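Visit report: Satia garment care workshop, open Saturday

Satia opens its workshop to visitors on one Saturday in August. I went with Sang-wook Gil, who buys workwear for the same group of hotels as I do. We arrived at 10 and left shortly after two. The purpose was to look at folding methods for light knitted tops, which cause us more returns from the shelf than any other item. The notes follow the order of the visit.

The folding area has a table covered in black, and the item on it was a light blue garment.

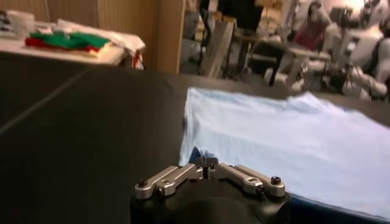
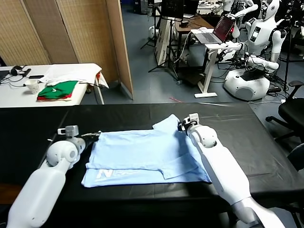
Does the colour of the work surface make any difference to the fold?

It makes none to the fold itself, but it does affect how well the edges can be judged. A pale garment on a dark surface shows a crooked hem or a sleeve left outside the body line at once. For navy and black items Satia recommends a light cover, changed over when the batch changes.

Folding

The method taught at Satia is a plain rectangular fold. The garment is laid flat and smoothed from the middle outwards. Each side is brought in with its sleeve turned back along it, and the lower part is folded up towards the neck. Eugeniusz Nowicki, who took our group round, asks his staff to smooth the cloth before the first fold and again after the second. Smoothing at the end only moves the creases to the side seams.

The target width is set by the shelf. At our sites the shelves are the Pivetti type with fixed dividers, and the present fold is too wide for them by about 11 mm. Nowicki suggested bringing the side folds further in and leaving the length alone. We tried it on a shirt from our own stock and it went between the dividers without catching.

Printed garments are treated separately. The lettering should finish on the outer face of the stack where the shelf is used for picking, and inside where the stack is to be stored for more than a few weeks. Some prints stick to each other under weight. Satia puts a sheet of plain tissue between them and limits a stack to 7 garments. We currently stack higher than this, with no tissue.

Table and cover

Nowicki gives 780 mm as the surface height for standing work on small items. Sang-wook Gil thought this low for taller staff and I agree with him. A height that can be set would suit our sites better, although the tables cost more.

The covers are cut long enough to hang over the edge and are held underneath with clips. A cover that creeps will pull the garment out of square during the second fold. Smooth cloth lets the shirt slide easily, and this helps when turning it but not when folding the sleeves. Satia has tried a brushed cotton from Muñoz and gone back to smooth, as the cotton held lint and had to be washed too often.

Pressing and storage

The pressing room was open for half an hour. Knitted tops are not pressed unless the customer asks for it. They are steamed on a hanger, left to cool, then folded. Folding while warm sets the crease. Our laundry contractor, Lorkamel, folds straight from the dryer, and I believe this accounts for the hard line across the chest that staff complain of. I have written to them about it.

Finished stacks are stored with the folded edge to the front. The size label is placed on the shelf and not on the garment. There is no plastic wrapping except on items leaving the building.

Points to follow up

Trial the narrower side fold at two sites for a month.

Ask Lorkamel what cooling time they allow before folding.

Get a price for tissue in sheets cut to stack size. Satia buys it on the roll and cuts it by hand, and Nowicki said he would not do so again.

Check the shelf dividers at the older sites, where the spacing may differ.

Parking is at the rear of the building and the entrance is up 5 steps. Visitors who need level access should ring the office beforehand and use the goods door.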